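Early Learning Materials - Course Handout 9
Shape Boards and Pegs: Fitting, Turning, Letting Go

Please read this before you come to the workshop, and bring it with you, as there is space on the back for your notes.
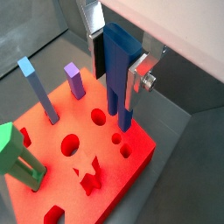 Why we spend a whole session on one toy

I know that a foam board with holes in it can look like a very small subject for grown-up students. I thought so too, the first time I taught this unit at Kusuma, and I had planned to be through it before the coffee break. We were still at the tables when the lights went off in the hallway!

A shape board asks a child to do several things at once. She has to look at the block, look at the holes, pick one, and then turn her wrist until the two agree. The turning is the hard part. Most of the children you will meet can point to the right hole long before they can get the block into it, so please don't mark a child down as "not matching" when what you saw was a trouble with turning.

Easy blocks and harder blocks

A square peg is forgiving. Give it a quarter turn and it looks the same as before, so there are plenty of ways to be right. A U-shaped block is another matter, with two legs that both have to be lined up, and a child who has been sailing along with square pegs may stop dead when she gets to it. Let her stop. Count to 9 in your head before you offer a word - it will feel much longer than it is.

Setting out the board

Put it down at a slight angle if the child reaches mostly with one hand. Leave one or two square pegs already standing in the foam, as a taller peg gives small fingers something easy to pull out, and pulling out comes before putting in.

What to write down

Use the Skolton sheet, one per child. Note which block was picked up first, whether the wrist turned or the whole arm did, and what the child did after a miss. Short phrases are fine.

For the workshop

We meet in room 203. Sit in pairs, take a board from the cart, and try the U-shaped block with your eyes closed before you do anything else. Sheets are due 7/20/26, in the tray by the door.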